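Subject: Re: [trailers] Tongue weight on the Nidier single axle
Date: 19/08/2018 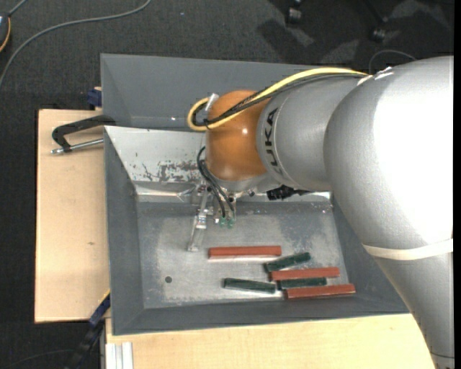
Rasa Paulauskas wrote:

> I bought the Nidier single axle in the spring, the short one with the drop ramp. Empty it pulls fine. With the mower and two bins of firewood on it, the back of the trailer starts to swing at highway speed, and I have to come off the gas until it settles.
>
> The ball is the right size and the tires are at the pressure on the sidewall. The seller told me to put the heavy things over the axle, so the mower sits right in the middle and the bins go behind it by the ramp. Loaded weight on the scale at the feed store was 1,000 pounds, trailer included.
>
> Do I need a sway bar, or a different hitch? Studasport has a friction bar that is supposed to fit, but I would like to know it's the right fix before I drill anything.
>
> Rasa

Rasa,

Don't buy the bar yet. From what you describe, the load is too far back. The mower over the axle is fine, but two bins of firewood behind it will lift the tongue, and a light tongue is the usual cause of sway on a trailer that size.

The figure most people use is 10 to 15 percent of the total loaded weight on the tongue. At your weight that means at least 100 pounds, and I would aim a bit higher. My guess is that you are at around 70 now.

You can measure it with a bathroom scale. Park on level ground, chock both wheels, unhitch, and set the coupler on a block on the scale so that it sits at the same height as it does on the ball. Subtract the weight of the block. Do it with the trailer loaded the way you normally load it, or the number won't mean much.

Then move the bins to the front, against the headboard, and measure again. If the tongue comes out too heavy, slide the mower back a few inches at a time. Once you find the spot, paint a line on the deck where the front wheels go. I did that on my Rozīte years ago and have not had to think about it since.

Two other things to check while you are at it:

Hitch height. The trailer should ride level or slightly nose down. If the nose is up, you need a ball mount with more drop — they are cheap and you don't have to drill for them.

Straps. A mower that creeps back six inches on the road undoes all of the above. Run one pair forward and one pair back, and look at them again after the first few miles.

If it still swings with the tongue weight right, I would look at the axle next. Mine was out of square from the factory. Measure from the center of the coupler to the same point on each end of the axle. The two should match to within an eighth of an inch or so. Also put a hand on each hub after a drive and see if one is a good deal hotter than the other.

For the friction bar, read the sheet before you order. Some of them have to come off before you back up, and some couplers are not rated for them. Kikus used to sell a clamp-on bracket for people who didn't want to drill the frame, but I don't know if they still do.

Let the list know what the scale says. I have the Nidier manual here as a scan and can send it to you off list if yours didn't come with one.

Jurgita Navickas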